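Undier Two-Arm Bench

Home > Equipment > Robots and automation > Demo models

Item no. 952
Rental and sale
Can be seen running at our Dambrauskienė workshop

What it is

The Undier is a pair of small robot arms that share one tabletop. Each arm has a two-finger gripper and a little camera at the wrist, so you can follow the work on a screen while it's going on. It's meant for light stuff: picking up small parts, dropping them into boxes, moving things from one side of the table to the other. If you need to lift car doors, I'm the wrong person to call!

I've sold packing and sorting gear for years, and this is the first robot I've put on the site that I actively enjoy turning on in the morning. I get a lot of email asking what it's like in person, so most of this page is about the demo visits. The spec list is short and it comes next.

Specs

Arms: 2, mirrored left and right
Grippers: two-finger, swappable
Reach per arm: 68 cm
Top speed in demo mode: 50 percent of full speed
Control: hand-guided teaching, or the Medomen software (one license comes with the bench)
Stand: Levau table frame, sold separately
Power: ordinary wall outlet

The grippers come off with a few screws. We have a drawer full of fingers in different shapes at the workshop and you're welcome to dig through it. Some are smooth and some are grippy, and I have my favorites, but it depends a lot on what you're picking up.

What a demo visit is like

Come up the stairs, the elevator is slow. The bench is right up against the big window, which visitors like (trees, street, traffic going by down there) and the camera software likes a bit less when the sun gets bright. We have a blind for that. I usually leave it up until somebody asks, because I think a robot should have to cope with a real room.

First I run a short routine I've set up ahead of time so you can get a feel for how the arms move. Then we switch to whatever you brought. And please do bring something! The best visits have been the ones where people emptied a bag of their own parts onto the table and said "okay, try these." We've had bottle caps, seed packets, buttons, a bunch of tea tins, and one very slippery bar of soap that I still think about.

You get to drive, too. Hand-guiding means you take hold of the arm and walk it through the move yourself, then Medomen plays it back. Most people need a couple of tries before they stop fighting it - you want to lead the arm gently, the way you'd move a desk lamp. Teaching both arms at once is harder, so I suggest starting with one and letting the other stay parked.

The groups are small. I cap a visit at 9 people, and that's already a crowd if everyone wants to stand near the screen. Plan on a morning or an afternoon, with coffee.

What it's good at, and where it struggles

Small solid pieces are its happy place. Discs, caps, short tubes, little boxes. It's also good at the boring kind of job where one arm holds something steady and the other does the fiddly bit, and I've watched grown adults cheer at that.

Thin floppy things are tough. Plastic bags, loose thread, a single sheet of paper lying flat... it can be done, but expect to spend time on it. Clear and shiny stuff can be awkward for the cameras as well. I'd much prefer you find that out at my table before you pay for anything, so if your product is see-through, put it in the bag and let's give it a go.

Noise is low. You can talk at a normal volume next to it, and the phone in the next room drowns it out.

Seen from the wrist

Visitors always end up glued to the wrist view. You're looking down past one arm's own fingers while the other one swings through, and it takes a second to work out which arm is which. In this one, a round golden piece is up at the tips of the far gripper, over by the white plastic box, and the near gripper has its fingers open above the table.

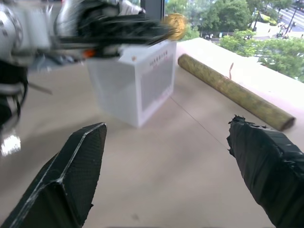

Booking a demo

Use the contact form and put "Undier demo" in the subject line. Tell me how many of you are coming, what you'd like to see picked up, and roughly how big it is. July fills up fast, so write early if that's your month.

Demos are free. Rentals start at one week and include setup, a spare set of fingers, and over 50 ready-made Medomen routines you can change as you like. If you want the Levau frame with it, say so in the form, as I only keep a few in stock and they take up half my hallway.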